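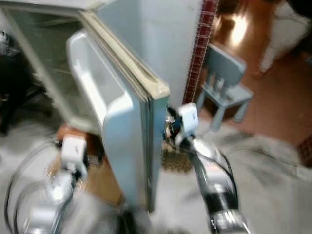 The small refrigerator has never had much of a literature, and readers who come to this section from the work on full-size family refrigerators may be surprised at how much of what follows is about the door. In the Urnby homes the door was where people kept the things they reached for most, where spills collected, and where the age of the appliance first began to show. Figure 2 gives a good idea of the type. The bin on the inner face of the door is a single molded white piece, deep and curved at the sides, and the gasket running around the rim is cream-colored and a little yellower than the plastic next to it. That difference in color came up again and again in our conversations, usually with a small sigh, and I have come to think of it as the most talked-about inch of the whole appliance.

Print this article | E-mail this article
Search the archive: Enter keyword Go
Home Issues Authors Contact

4. The door and what is kept in it

4.1 Who keeps a small refrigerator, and where

The Skellar survey reached 201 households in and near Urnby, all of which kept a small refrigerator in regular use, either as the only one in the home or as a second one somewhere other than the main kitchen. From these we chose 21 for longer visits, trying to keep a fair mix of older couples, families with young children, and people living on their own in one or two rooms. I made most of the visits myself, generally in the late afternoon, when people were beginning to think about supper and the refrigerator was being opened anyway. This turned out to be a happy choice of hour. People who had told us on the survey form that they "just put things wherever" would open the door, put the milk back in exactly the spot it had come from, and then laugh when I asked them about it.

The families with children tended to place the small refrigerator low, on the floor and against a wall, in a room that was also used for playing and eating. It is easy to see why one might want it there. A child who can reach the door can fetch her own yogurt, and several parents told us with real pride about the morning when this first happened. The same parents were the ones who worried most about the door being left ajar. Child-size furniture often shared the floor with the appliance, as the light blue chair does in Figure 2, and a chair that has wandered a foot or so from its usual place can be enough to stop a low door from opening all the way. One father in the Gautam apartments had put a strip of tape on the floor to show how far the door needed to swing. His daughters had since added a good many strips of their own, and he could no longer tell us which one was his.

4.2 Deep bins and tall bottles

We had gone into the study expecting people to complain that door bins were too small. What we heard far more often was that they were too deep. A deep bin holds a carton upright very nicely, and people were grateful for that, but anything short (a jar of mustard, a tube of tomato paste, a half lemon in paper) sinks to the bottom and is forgotten there until somebody goes looking for the smell. The older couples had worked out all sorts of ways around this. Some stood the small jars in a drinking glass so that they could be lifted out together. Others folded a dish towel into the bottom of the bin, which raised everything by a comfortable amount and also caught drips, although it had to be washed more often than most of them cared to admit.

Curved sides drew a more mixed response. They are pleasant to wipe, as there is no tight corner for a crumb to hide in, and the people who did the cleaning liked them very much. The people who did the shopping liked them less, because a square carton pushed to the end of a curved bin will lean. Where the same person did both jobs, we would sometimes hear the two opinions within a minute of each other, and I have recorded both without trying to settle the matter.

Weight is another question, and here I would urge some caution in reading our notes. Households with a full door said that it felt heavy to them, and a few said that it had begun to sag. We did not measure the hinges and cannot say whether they were right. One woman had moved every bottle off her Vernex and onto the lower shelf inside, and she was certain that the door closed better for it. Her husband was equally certain that it did not, and he moved the juice back when he thought she was out of the room.

4.3 Looking after the gasket

Of all the parts of the refrigerator, the gasket was the one that people felt guilty about. Nearly everyone we visited could say when they had last wiped the shelves, and hardly anyone could say the same about the seal. The folds are awkward to get into, and the usual household cloth is too thick for them. Those who did clean it regularly had settled on an old toothbrush, a cotton swab, or the corner of a thin rag wrapped around the handle of a teaspoon, with warm water and a drop of dish soap. We were shown this last method by so many people that I tried it at home, and I can report that it works very well provided one is patient at the corners.

Yellowing worried people more than I had expected it to. They tended to read it as dirt, and therefore as a judgment on their housekeeping, and several had scrubbed at a discolored gasket with stronger and stronger cleaners in the hope of bringing back the original shade. I was often asked whether a yellowed gasket ought to be replaced. Our visits were not set up to answer that, and all I could offer was the test that a number of households were using already: close the door on a slip of paper and see whether it pulls out without any resistance. People enjoyed doing this. In one home we went all the way around the door with a grocery receipt while the soup heated, and found 2 loose places, both of them near the bottom corner on the hinge side.

I should add that a seal in good order did not guarantee a closed door. In the warm months especially, the door was opened so often for cold drinks that people stopped pushing it shut and simply let it swing. The notes from March, when the survey forms were first coming back, hardly mention this at all, and had we stopped the visits in spring we would have missed it. Section 5 returns to the summer visits and to the question of what people do with the refrigerator when they go away.

Antigoni Karamanlidis

Previous section | Next section | Contents | Back to top
Print | E-mail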